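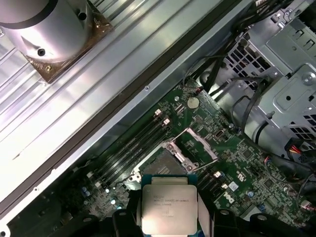
27 Mar 2026
CPU placement, teleop demonstrations, Plurnell bench

Task is the Xeon into the open socket on the Dell board. DIMM slots left empty for this series so the fingers have clearance on that side. Load plate up and lever released before every run; the operator does both by hand. Plate and lever are not part of the task yet.

Recorded 8 demonstrations by remote control. Kept 6. The other 2 were stopped on the approach when the right finger came too close to the raised plate. Both are saved under "aborted", do not merge them with the good set.

Settings:
Translation scale on the Prarnus hand controller turned down once the chip is over the socket. Full scale is fine up to that point.
Grip force at the lowest value that holds the chip without slip. Pads on the side edges only, nothing on the top of the heat spreader.
Wrist rotation locked after alignment. Unlocked, small hand tremor shows up as yaw and the corner mark drifts.

Tried hand guiding first (arm in free mode, operator holding the wrist). Good for the coarse path, bad for the last stretch. The arm sags a little when free mode ends and the chip would be dragged across the pins. Dropped it for this task. The December notes from Stelley say the same about the memory modules.

The wrist view is usable for lining up over the pins, but the chip hides part of the socket once it is low. Operator should line up high, check corner against corner, then come straight down. Corrections near the bottom are what we do not want the policy to learn.

Release: open slowly and evenly. In one kept run the right pad let go first and the chip shifted slightly before it settled. Flagged in the log.

To do
- inspect pins under the loupe before the next set
- ask Foulkes for a second pair of light gray pads
- repeat with start pose moved further from the drive cage, cables are close on that side
- decide whether closing the lever is its own task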